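Talk notes: Crossing Over. What happens when a star works in someone else's language
Slot: 4 p.m., second hall. Keep water nearby, and remember to look up from the page.

Opening (don't rush it)

Hello, everyone, and thank you so much for coming in out of the July heat. I know some of you were at the dubbing talk this morning, so I'll try not to cover the same ground, although I'm sure I'll wander onto it once or twice.

I want to talk this afternoon about a movie called Sutter, which a lot of you will have heard of and very few of you will have seen. (Ask for hands. Wait a moment, people are shy.) It was the first picture Konrad Wallner made outside his own language, after a long and very comfortable career at home, and for a good while it looked as though it would never be finished.

Start with the announcement. All we had was one line from the production company, Prosska, and a great deal of grumbling from his fans. Then came the first still: Wallner with a shaved head, in a coat two sizes too big. I remember sitting at my kitchen table and looking at it for far too long. The grumbling stopped in an afternoon, more or less.
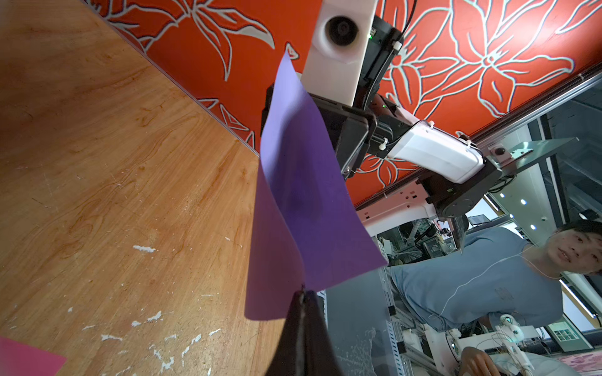

Wood grain and red-orange flowers.

The halt

Go slowly through this part, it gets tangled.

Shooting stopped after the first block. Prosska said it was a question of dates. The director's people said it was a question of money. Wallner said nothing at all, and went home and did a radio play — a lovely one, by the way, if you can ever find it. For weeks the only news came from the extras, 125 of them, who had been told to keep their hair long and were starting to get fed up.

What I've come to believe, after reading far too many old interviews, is that both sides were telling the truth. The dates slipped, so the money ran short, so the dates slipped again. I've put the order of events on the handout, and there are 500 copies by the door, so please take two.

Then Dovier came in as a second producer, a small outfit with no track record in features, and things began to move. (If somebody asks why Dovier, say we'll come to it in questions. It's a long story and I tell it badly.)

Learning the lines

My favorite part, and I do tend to overrun here. Watch the clock.

Wallner had 1156 lines in the shooting script and he learned every one of them by ear. His coach recorded them at two speeds, and he walked along the canal with the slow version in the mornings and the quick one after lunch. He refused to have his voice replaced. You can hear the accent, of course you can, and the writers very sensibly gave the character a reason to have one.

Play the train station clip now. If the sound fails, read the speech out loud, but don't try the accent!

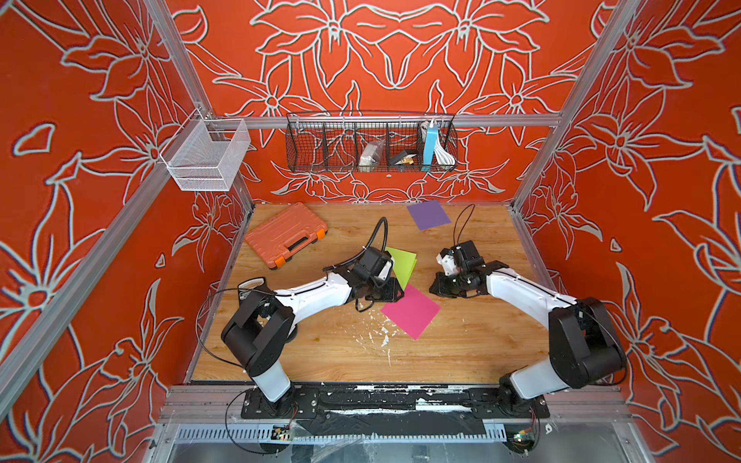 Floral walls, aluminum rails and a black wire-mesh basket.

How it was received

The first public screening was at the Tarkel, which had 1524 seats in those days and a balcony that creaked. People laughed in the right places. The home press was kinder than the foreign press, and I think that surprised him, given how cross they had been at the start.

Mention the two reviews, the warm one first. Skip the third if we're past the half hour.

Questions

Somebody will ask about the sequel. There was a treatment, I've read it, and I'm happy to talk about the ending over coffee. Thank the projection booth, and remind people that the doors on the left stick a little.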